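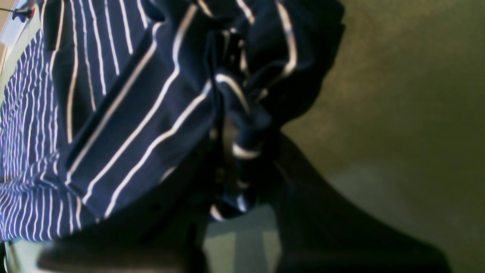

Alterations and Mending Assistant, Part-Time
Entwistle Clothing Care, Gramel

Entwistle is hiring a part-time assistant for the mending room at our Gramel shop. We repair, alter and press everyday clothing for walk-in customers and for two uniform accounts. The position is 20 hours a week to start and is open now. We would like the new person in place by June, before the school uniform work comes in.

What the job involves

Most of the day is small repairs: hems, buttons, split seams, worn collars and cuffs, zippers in jackets and work pants. You will also take in side seams, shorten sleeves, and patch knees and elbows. Stripes and checks come through often, and we expect them to line up at the seam when the garment goes back to the customer. If a pattern can't be matched because there is not enough fabric in the seam allowance, you tell the customer before you cut anything.

You will spend part of each shift at the counter. That means pinning garments on customers, writing up tickets, quoting from the price list and answering the phone. Tickets need to be readable by whoever picks up the job next.

The rest of the work is pressing, folding and bagging finished orders, and keeping the thread and button drawers in order. We have industrial straight stitch machines, a serger, a blind hemmer and a steam press. We will train you on the blind hemmer and the press if you haven't used them.
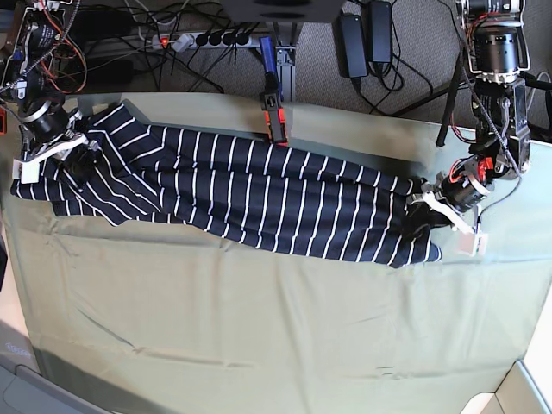 Shirts are folded to the shop standard, and pants and skirts go out on hangers. Uniform orders are packed by employee name and checked against the sheet. The largest account can run to 400 pieces in a month, so a good part of the job is steady, repeated work.

What we are looking for

At least 2 years of sewing experience, paid or unpaid. Home sewers are welcome to apply if they can show finished work. You should be comfortable threading and adjusting an industrial machine, or be able to learn quickly. Hand sewing needs to be neat. You will be on your feet for part of the shift and will lift bundles of clothing onto the rail.

Basic arithmetic and clear handwriting are required. A second language is useful at the counter.

Hours and pay

Shifts start at 11 in the morning and run four or five hours, depending on the day. The schedule is posted two weeks ahead. We do not open evenings. Extra hours are usually available in late summer and before the holidays, and you can turn them down.

Pay is hourly and depends on experience. Kirsten Vestergaard will go over the rate with you on the phone before you come in, so you know it ahead of the trial. Staff get free repairs on their own clothes and a discount on alterations for family. There is a staff lot behind the building, and the Grorwood bus stops across the street.

How to apply

Send a short letter and a list of your past sewing work to Kirsten Vestergaard, shop manager, or drop them off at the counter. Photos of finished pieces help, including the inside of the garment. No formal resume is needed.

Applicants we want to meet will be asked to come in for a paid trial of two hours. You will hem a pair of pants, replace a shirt collar button and repair a side seam. Severin Wieser runs the trial and can answer questions about the machines. Please bring your own thimble and small scissors if you prefer them.

We reply to everyone who applies, normally within two weeks. Applications are open until the position is filled.

Entwistle Clothing Care, Gramel | Contact us | Jobs | Privacy | All rights reserved | Back to top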